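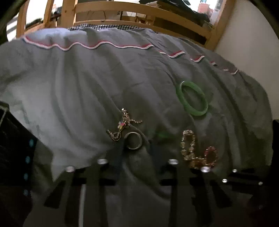 Hi Iida, and hi everyone else on the list,

On Wednesday Iida Tuominen wrote:
> I have my grandmother's things in a shoebox and the chains are one big
> knot. Where do you all sort yours? I tried the kitchen table and a ring
> rolled straight off onto the floor.

Oh, I feel for you! I gave up on tables years ago and do all my sorting on the bed now, right on top of the comforter. A ring stays where you put it, and if you drop a bangle it lands soft. Mine is plain gray, and gold shows up on it so nicely, though I'd think any solid color would do. My old one had a busy leaf print and I once lost an earring on it for 2 days.

For the knots, lay the chain down loosely and work from the middle with a pair of sewing needles. Please don't pull, however much you want to. If it has a little enamel charm on it, go slowly around that part, as enamel chips (I learned this on a daisy I was very fond of). Jade I wipe with a damp cloth and then dry, and I keep it in its own pouch so it doesn't knock against the metal.

Does anybody still have a spare Grolta tray with the ring slots? I'd happily trade some pouches for it.

Warmly,
Lempi Lappalainen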